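Penura hand-held grippers, pair
Home > Demonstration kit > Grippers > Penura
Sold as: left and right, with cables
Condition: new, boxed
Spares: finger tips, cable clips, top plates
Shipping: two parcels, the cables come separately
In stock

Hello, Xinyi Qiu here. I look after the gripper pages at Hultetti, and I'm the one who answers when you write in about a fault. This page used to be a cheerful little list of what's in the box. It's got longer, and that's down to what happened in May, so please read the bit about the cable before you order (or before you plug in the pair you've already got!).

The Penura is a gripper you wear in your hand. You hold one in each, do a job the ordinary way, and the pair records how far the fingers open and close while you do it. We sell them to people who collect demonstrations for robot arms. I use a pair myself most afternoons and I'm very fond of them, which made the next part rather embarrassing.

The fault was a dropout on the right hand. The gripper carried on moving perfectly well, it felt fine, and the recording software showed a nice green light. But the finger reading stuck at its last value for a second or two and then jumped. If you weren't watching the numbers you'd never know. I lost a whole batch that way: 1000 takes on the drive, and only 972 of them worth keeping once Aiguo Xiong had been through the lot. He was very kind about it. He also sent me a spreadsheet. 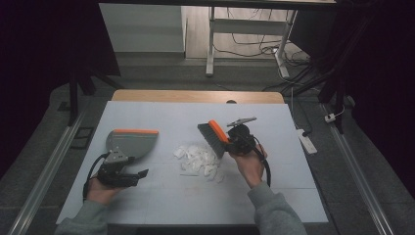 The dropout came from the plug end of the cable, where it goes into the body of the gripper. On the first production run the clip inside was a shade too short, so a sideways pull could lift one contact without the plug coming out. Sweeping jobs are where I'd look for it first. With the little orange brush in the right gripper and a heap of paper or tissue scraps to shift towards the dustpan, your wrist turns over again and again, and the thick black cable curving down beside it gets a tug every time. Pick-and-place hardly bothered it at all, and I'd been testing with pick-and-place. Lesson learnt!

Every pair we send out now has the longer clip. You can tell by the label inside the lid of the box: if it says Kovosow, you've got the new one. If it says Geagea, it's from the first run and we'll swap both cables free of charge, left as well as right. You don't need to send the grippers back, just the cables.

If you've got an old pair and can't wait for the post, do this:

Switch off before you touch the plug. Please don't wiggle it live, I did and had to reset the whole thing.
Leave a loose loop by the wrist and tape it to your sleeve, well clear of the fingers.
Open and close each gripper 20 times with your wrist turned over, and watch the reading as you go.
If it sticks even once, stop using that cable.

One safety note while I'm at it. If your grippers are driving a live arm and not only recording, a stuck reading means the arm holds its last finger position and then catches up in one go. Keep hands out of its reach until you've done the check, and keep the stop button where you can get at it. We've put a new warning in the software too, and it turns the light red when a reading hasn't changed for 40 frames while the gripper says it's moving. It's in the current download. Old versions won't show it, so do update.

Cable swaps: write to the support desk with the number from the underside of the box, and tell us left, right or both. I usually reply before lunch.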